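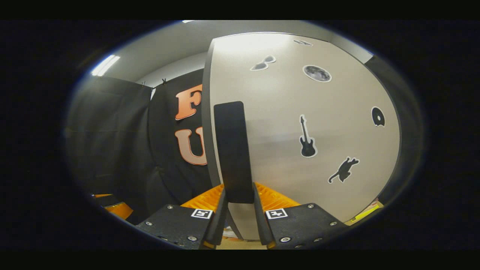 Data cards: Education and student life

Patville Prize Evening Records

Welcome, and thank you for taking the trouble to look at the notes before opening the files. I have tried to write down everything I would have wanted to know if somebody had handed me this collection on a memory stick, so it does go on a bit. If you are in a hurry, the section on missing years is the one to read.

What it is

The collection is a plain table of student prizes given out at the Patville campus of Deltum College, put together from the printed programmes handed to guests at the spring prize evening. It has 331 rows, one for each prize given to one student. The last evening covered is the one held on May 10, 2019. If a student won more than one prize on the same night, which happened quite often in the engineering department, they get a row for each.

I started it when I was asked to write a short history of the Prado Medal for the alumni newsletter and found that we had no proper list of who had won it. By the time I had typed up the medal winners I had most of the programmes on my kitchen table anyway, and it seemed silly to stop there!

What you get

There are two files. prizes.csv is the main table, and awards_notes.csv gives a little background on each named prize: who gave the money, what the rules said, and whether the name changed along the way. Both are ordinary comma-separated text and should open in any spreadsheet.

The main table has six columns:

year: the year of the evening, as four digits
prize: the name of the prize as we would write it now
prize_as_printed: the name exactly as it stood in the programme, spelling and all
department: the department that put the student forward
degree: associate, bachelor's or certificate
level: winner, joint winner or commended

Student names are left out of the public version. They were printed at the time and plenty of them were in the local paper too, but being clapped in a hall full of your relatives is one thing and turning up in a download years later is another. If you are a past winner and would like to check your own entry, please write and I will gladly look it up for you.

Names that changed

Please be careful with prize names. Donors come and go, departments merge, and for a while the office was rather free with the word "memorial". The Prado Medal was printed as the Prado Prize for Technical Study in the early programmes, and then as the Prado Award, before it settled down. I have treated all of these as one prize. The Nisenar Bursary is harder. It began as a book grant for first-year students and later became a leaving prize for students going on to a further degree, with the same donor and a completely different purpose. I have kept the one name but split it in the notes file, so do have a look there before you draw a line through the whole run.

Departments are given under the names they had that year. "Electrical and Mechanical" and "Engineering Technology" overlap a good deal, and I have not tried to join them up.

Missing years

Some programmes have never turned up. Where I had only a newspaper cutting to go on, I left the year out altogether, as the paper tended to mention the big prizes and skip the rest, and a half-filled year would look like a lean one. So a gap in the year column means that I have no programme. The evening may well have gone ahead as usual.

One year the evening was put off until November on account of building work in the main hall. It is filed under the year in which it was held, alongside the ordinary spring evening.

Typing and checking

I typed the rows by hand. Cremilda Rezende then read them back to me against the programmes over a good many lunch hours, and she caught more slips than I care to admit, mostly "commended" typed where it should have been "joint winner". A few programmes had pencil corrections in the margin. Where the pencil disagreed with the print I followed the pencil, on the grounds that whoever wrote it was probably sitting in the hall. You may feel differently, and those rows are marked in the notes file so that you can put them back.

Good uses and less good ones

It works nicely for looking at how long a prize lasted, how the balance between departments shifted, or when bachelor's students began to appear alongside the associate degrees. It would be a poor guide to how well students were doing in general. Prizes depend on who was nominated, and some tutors were keen nominators while others had to be chased down the corridor. A department with few rows may simply have had a head who disliked forms.

I would also ask you not to try matching rows to people. In the smaller departments it would not be very hard, and I would rather it were left alone.

Versions

Version 2 is the current one. It adds the prize_as_printed column, which several people had asked for, and puts right the spelling of Nisenar, which I had managed to get wrong all the way down the first version.

Sharing and credit

You are welcome to use the files for teaching, research or plain curiosity. If you publish anything, a line saying "Patville Prize Evening Records, compiled by Nayara Cavalcanti" is plenty. I do enjoy seeing what people make of it, so a copy would be lovely.

If you have an old programme in a drawer, please get in touch before you throw it out. I can work from a photocopy or a clear photograph of each page, and I will post the original back to you.

Nayara Cavalcanti
Campus records, Patville

Related items

Patville Open Day leaflets, scanned
Deltum College course lists by year
A short history of the Prado Medal
Nisenar Bursary: rules and letters
Student club handbooks, Patville campus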